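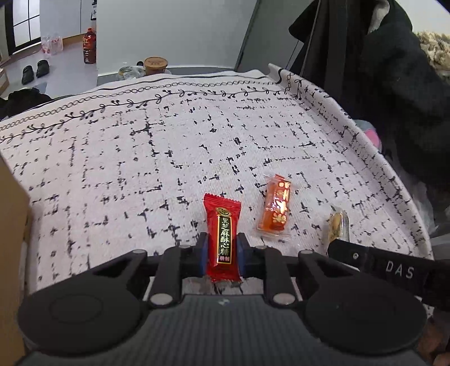 Progress report to the Atinga Fund
Project: Small Exchanges
16 January 2025

Hi all,

Second report, and a much happier one than the first! When I last wrote I had a list of old telephone exchange buildings, a car with a bad clutch and very few people returning my calls. The clutch is fixed and people have started calling back, so let me catch you up.

The list first. I began with 182 addresses out of the old Drallach company directories, and after checking them against county property records I'm down to 169 that are still standing in some form. The ones that dropped off were mostly torn down in the seventies, plus a couple that I'd managed to enter twice under different street names (my fault, and the spreadsheet now catches that). I've photographed the outside of every building in the Joser valley and I'm partway up the river road.

Getting indoors is slower. So far I've been inside nine. Two are still doing the job they were built for, with the switching gear shrunk down to a few cabinets along one wall and a huge amount of empty floor around them, and those are my favorites — you walk in and your footsteps echo. The others have become a dentist's office, a church hall, storage for a tile shop and so on. The dentist kept the cable vault and uses it for Christmas decorations.

I should be straight with you about the film. I said in the application that I'd shoot the interiors on large format, and I did the first four that way, but the exposures are so long in those windowless rooms that one building eats most of a day. The phone company gives me two hours with an escort, tops. For the working buildings I've switched to digital, and I'm keeping the view camera for places where the owner doesn't mind me hanging around. The prints sit together better than I feared they would. If that's a problem on your end, please tell me now and not in May.

Mojtaba Moradi has joined for the recordings, which was in the plan but took forever to sort out. He spent years splicing cable before he went into radio, so retired operators and linemen talk to him in a way they never did to me. He's finished seven interviews. My favorite is a woman who ran the Pisus night board and could tell what the weather was doing two counties over from the kind of crackle on the trunk lines. We'd like to pair her voice with the Pisus pictures, if I can ever get a key to that building. The current owner lives out of state and answers letters, sometimes.

Money: travel is over what I budgeted, mainly motels on the river road, and film is well under for the reason above. I'd like to move the leftover film money into travel. The total doesn't change. The revised sheet is attached, with receipts in date order this time.

Coming up: the rest of the river road once the snow is off it, more interviews, and a rough layout of the book for you to look at in May. I also need to decide whether the maps go in the front or get scattered through. I change my mind weekly, so opinions are welcome.

One question for you. The library in Joser has offered us a wall for a small show while the work is still in progress. Does your agreement allow that before the final report, or do I need something in writing? They'd like an answer by the end of the month.

Thanks again for being patient with that first report.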